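Trirnach magnetic drawing board for children, review after 7 weeks

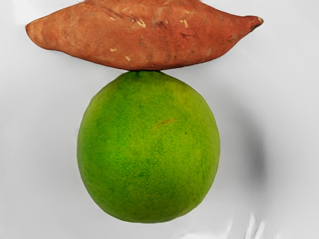
Too heavy for small hands, my sister told me when she lifted it from the box, and I must say she was right for the first days. My son is four and he carried the board against his stomach with both arms. Now he leaves it on the floor and draws there.

The board comes from Trirnach, and I ordered it in the Clandholm shop together with a box of 22 magnetic shapes. The surface has 137 small holes on the back side for hanging it on a wall rail. I did not buy the rail.

The pen gives a clean dark line, also when the child presses only a little. The eraser bar is less good. It stops before the right corner, so a thin strip stays gray, and my son complains about it every evening. I wrote to the shop and they answered the next morning, but they only said to push slower. Slower is a bit better.

The edges are round and the paint has no smell. Before, we had the Namelari board, which was cheaper and lost its pen string in August. With this one the string is thick and tied inside.

I give four stars of five. A longer eraser bar, please.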